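### 3. Reuse of Corrugated Packaging in Households and Small Firms

#### 3.1 Setting and sample

The study was carried out in Mistell and in two smaller towns, Truritz and Prorby, between April and September. The three towns were chosen for their differences in waste collection. Mistell collects paper and board from the curb every two weeks. Truritz relies on drop-off points, and Prorby uses a mixed system in which small firms pay by weight and households do not pay at all. All three are served by the same parcel depot, operated by Kohlhase, so the boxes entering the towns can be treated as coming from one stream.

A total of 1,102 boxes were entered in the register. Of these, 639 went to households and the remainder to shops, workshops, and offices with fewer than 21 employees. Each recipient was asked to keep a short diary for every registered box, noting the day it was opened, any later use, and the day it left the building. Diaries were kept for up to 90 days. Boxes still in the building at the end of that period were recorded as retained, whatever their condition.

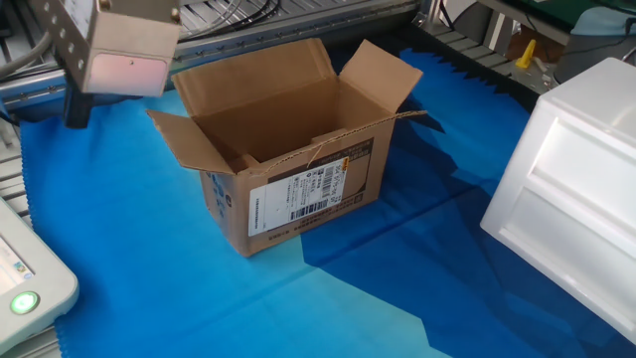 Boxes that left within two days of opening were classed as discarded directly. The two-day limit was set after a trial run in Prorby, where many recipients reported leaving a box by the door overnight before taking it out. Under a stricter limit these cases would have been counted as storage, and the share of reused boxes would have been overstated.

A box was classed as reused only if the diary named a use. Entries such as "kept in case" were placed in a separate category, described in Section 3.3. Return shipping was counted as reuse when the box was sent to a different address from the one it came from, and as return when it went back to the original sender.

#### 3.2 Condition on opening

The way a box is opened has a strong effect on what can be done with it later. Recipients in all three towns reported using whatever was at hand, most often a kitchen knife, scissors, or a key. Where the tape was cut along the seam, the flaps usually stayed whole and the box could be closed again without added material. Where the tape was pulled off by hand, the outer layer of the board often came away with it. Shops and workshops, which tend to keep a cutter near the receiving area, returned far fewer reports of torn board than households did.

Labels were a second concern. Many diaries mentioned personal details on the outside of the box as a reason for discarding it early, and several respondents in Truritz stated that they would not hand a box to a neighbor without first removing the label.

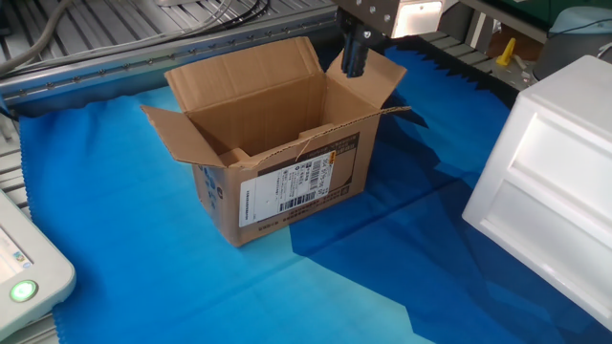
Condition was graded on a four-step scale, from A (as delivered) to D (no longer able to carry a load). The grade was assigned from the walls, the base, and the flaps, in that order of weight. Surface damage was not enough to lower a box by a full step if the walls were sound. A box such as the one in Figure 1, with a slightly torn, jagged edge at the front flap, shows the kind of wear that the graders were asked to note under flaps and to judge separately from the walls. Grading was done by two people working apart, and the lower of the two grades was kept when they differed.

**Figure 1.** Corrugated shipping box with flaps open and shipping label in place.

The grading sheet did not ask for the thickness of the board. This was a limit of the design - single-wall and double-wall boxes were graded on the same scale, although they can be expected to age in different ways.

#### 3.3 Boxes kept without a stated use

The largest single group in the household diaries was made up of boxes that were kept but not used. These were stored in closets, basements, and stairwells, often one inside another. Respondents did not regard this as waste, and most were surprised when asked to give a reason for it. 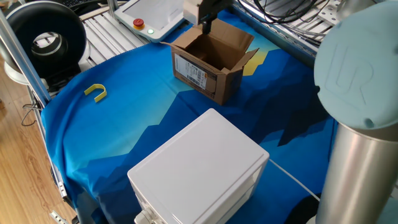 One respondent in Mistell objected to the category itself, writing in the margin of the diary that a box on a shelf is already doing its job, "the same way a spare blanket is." Similar remarks were made in the closing interviews. The authors accept that readiness has a value to the household. The category was nonetheless kept apart, given that a stored box does not replace a new one until it is put to use.

Among small firms the pattern was different. Storage space was described as costly, and boxes without a planned use were flattened by the end of the working day. In Prorby, where firms pay by weight, flattened board was also offered to neighboring businesses as packing material. This exchange was informal and was not recorded in the diaries of the receiving firms, so its extent cannot be given.

#### 3.4 Size and later use
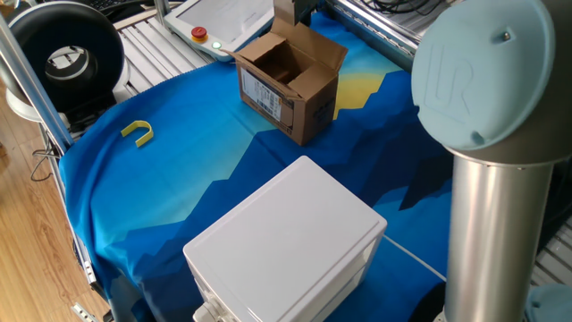 Later use followed size more closely than it followed condition. Large boxes were used for moving, for garden waste, and for children's play, and they tended to leave the building soon afterward. Medium boxes were the most likely to be shipped again. A small open box of the kind shown on the blue cloth takes up little room on a table or shelf, and boxes in this class were most often reported as holders for papers, tools, or sewing supplies. They also stayed in the building longest, and many were still in place when the diary period closed.

The link between size and length of stay held in all three towns, although it was weaker in Truritz. Drop-off points there are open only until 6 p.m., and several households reported saving boxes of every size for a single trip. The effect of collection rules on these results is taken up in Section 4.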